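Workshop tips: teaching a two-armed robot to do the laundry (software part)

Last changed December 2, 2022

I keep this page for the people who work in our workshop in Urnen and for anybody else who writes software for household tasks. Most of it I learned by losing an afternoon. Please excuse my English, it is my third language. The tips are in no special order, except that the first ones are the ones I repeat most often.

Write the task down before you write the code

Take a sheet of paper and write the job as you would explain it to a child. Open the door. Look inside. Take hold of a piece of cloth. Pull it until it is free. Put it down. Then write next to each line how the program will know that the line is finished. If you cannot fill in this second column, the program cannot either, and it will go on to the next step with nothing in its hand.

In our first version the step "take hold" was finished when the gripper had stopped moving. A gripper also stops when it has closed on air. Now we compare the opening of the fingers with the opening we know for "empty", and for thin things like handkerchiefs we look at the motor current too.

Use states with names, not numbers

Our old controller had states called 1, 2, 3 and so on, and in the log you could read that the robot was stuck in state 7. This helps only the person who wrote it, and only for a week. With names such as REACH_DRUM or PULL_CLOTH everybody can read the log. In Wiltell, the small planning tool which we use, the name is also shown on the screen while the arm moves, so a colleague can say "it says pull, but it is not pulling" without opening the code.

The door is part of the map

A washing machine with the door open is a different shape from a washing machine with the door shut. This sounds very simple, but for a whole January we planned with the shut model and wondered why the elbow touched the glass. Keep two collision models and change between them when the door state changes. The rim of the door sticks out further than one thinks, so put a margin around it. The rubber ring at the opening should be in the model as a soft zone: contact is allowed there, but at low speed.

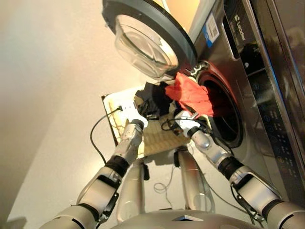

For the same reason I recommend to measure the door angle again each time and not to save it in a settings file. Doors move a little when a sleeve is pulled against them. If the angle is wrong by a few degrees, the hand comes too close on one side and you will look for the mistake in the wrong place.

Do not ask the camera for the name of the garment

For unloading you do not need to know if it is a shirt or a towel. You need a point which can be gripped and a direction to pull. We threw away our classifier and kept only the segmentation of cloth against everything else, and the whole program became easier to test. Names are useful later, at the folding table.

Two colours cause us trouble. Black cloth in front of a dark drum gives the depth camera very few points, and red cloth beside a reddish seal is joined with the seal by a colour threshold. For the first, take a longer exposure and put several depth images together. For the second, use the shape of the ring, which you know already from the model, and cut it out before you segment.

Pull, wait, look, pull again

Cloth comes out in knots. If the planner makes one long pull, half of the load comes with it and falls where it wants. Make short pulls with a pause between them, and take a new picture in each pause. Vaněk, our simulator for soft objects, taught us that the pause matters more than the length of the pull. In the simulator we ran 3765 pulls during one night, and the worst ones were all without a pause.

Give every pull a force limit. When it is reached, the hand should open, not pull harder. A torn pocket is difficult to explain at home.

Let one hand wait

With two arms it is tempting to plan both at once. We do it only when both hold the same piece. In all other cases one arm has the drum area "reserved" and the other must ask for it. Zikus, our little scheduling library, is 109 lines long and does nothing but this. Before, the planner needed very long to find a path for both arms.

Cables

Put the cables into the collision model, even if only as fat tubes. Check also that the planner limits the rotation of the wrist over the whole task and not only in one movement, or else each cycle adds a little twist.

Keep the bad runs

Save the log and the pictures of each run that went wrong, with one sentence in normal words about what happened. Before a new version goes on the robot, play the old failures through the perception part again. It takes 2 minutes on my laptop.

The page about folding is not finished yet. The sock part still does not work well enough to recommend anything.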